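Projects > Plornbridge > Reports

Home | Projects | Reports | Grants | Contact

Plornbridge Kit Library: progress report for May

Aleksi Suominen, for the Hirvonen fund
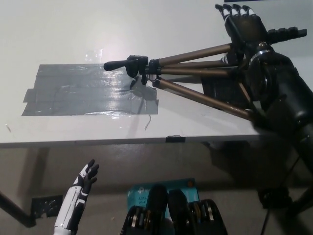
One of the tripods on the white checking table, legs fanned out, head towards the tape.

Hello all — another month, another report, and I'm glad to say it's a cheerier one than last time. You may remember I spent most of that one moaning about shelving. The shelving is up! It's a bit deeper than we ordered and you have to lean right in to reach the back, but everything has a place now and I can find a lens cloth without emptying three boxes.

The big job since then has been the tripods. When you agreed the 2000 pounds for the lending stock, the plan was to buy new ones outright, and I did get as far as a quote from Brirkora. Then the arts centre at Evomau cleared out their old media room and offered us the lot for the price of the van hire (we paid 77 pounds for the van, receipt is in the folder). So I've held off buying and we've been going through what came, one at a time, to see what's fit to lend.

The one at the top of this report is a good example of the sort. Three bronze-coloured metal legs, black plastic head, a pan handle long enough to get hold of properly. I like this style for beginners. A pan handle makes sense to people straight away, and they don't end up steering the camera by its body. It does take up a fair bit of table when it's lying down, and the handle sticks out and catches on everything in a bag, so I'd like to try padded sleeves for these. I'm getting a price.

Each tripod gets the same going-over. Legs out, every lock opened and closed, a bit of weight on the head, pan and tilt through the full swing, then folded down again and on to the shelf with a tag. The joints and the clamp are where I expect trouble, so that's where we spend the time. Anything doubtful goes in the spares crate and I've stopped being sentimental about it. A borrower's camera is worth far more than an old tripod.

Which brings me to the table. It's been a brilliant buy. The white top shows up every dropped screw and you can see what you're doing even late in the afternoon. The downside is that it shows every smudge and scuff too, and there are a few by now. There's also the big patch of grey duct tape at one side, done in overlapping strips, and I won't pretend it's pretty. The ends are ragged, it has wrinkled across the middle and it catches the light something rotten. I'd like to peel it off and put down a proper rubber mat in its place, which would be kinder to the tripod heads as well. The little bit of black tape on the front edge can go at the same time.

The mat would come out of the small repairs line, so I'm not asking for anything extra. I'd just rather mention it now than have it turn up in the accounts looking mysterious.

Lending itself has been steady. The family history group had a tripod and a lamp for their interviews and kept them 2 weeks longer than they'd booked, but they rang to ask and there wasn't a queue. The school would like a set for the summer show. I've said yes in principle, depending on how the checking goes, and I'd sooner lend them fewer sound ones than a whole armful of wobblers.

Still to do before the next report:

Finish the tripods and write up which are going out and which are for parts.
Get the price for sleeves, and decide whether we need Brirkora at all this year.
Mat for the table, tape off.
Rewrite the borrowing form. People keep putting the return date in the box for the collection date, which tells me the form is wrong.

If the Brirkora order does fall through, I'd like to talk about moving part of that money over to microphones. We're asked for them constantly and I've got very little to offer. I'm in most mornings from 10 if anyone fancies a look at the shelves, and the kettle works.

Aleksi

Contact Plornbridge Kit Library | Copyright Plornbridge | Back to top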